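Home | Forums | Home Server | New Posts | Search

Used board or new for a home file server?

rackmouse23
Got 700 to spend total. Shop called Kedance has a used server board with the chip for 139, tested, 30 day returns. Or I get a new Vernen desktop board and start over. Mostly backups and movies. Leaning used but my brother says I'm nuts

oldbeige
Go used. I've had one going since October, no trouble. Spend what's left on drives, that's where the money should go anyway. And get the memory from the same seller if they have it, server boards are picky about sticks.

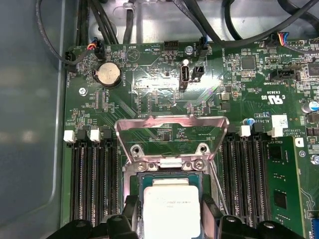

Also check the socket pins before you pay. Ask for a close up, bright light, from two angles. If they won't send one walk away. Bent pins are the number one thing with used boards and sellers always say it was fine when it shipped.

Tennant_fan
Disagree. Power bill eats the savings in a couple years, plus fan noise. New desktop board idles way lower. Mine sits in a closet and I cant hear it

oldbeige
Depends what you pay for power. Mine's cheap here. And you lose remote managment going desktop, I use that all the time

Tennant_fan
for movies?? come on

skirkeo_steve
Will it fit your case? Lot of those aren't standard size. Measure the holes first. I had to drill a Skirkeo case and its ugly

rackmouse23
ok didnt think about the case. will measure tonight and ask them for pin pics

Last updated: 2025-06-04
Contact | Copyright | Back to top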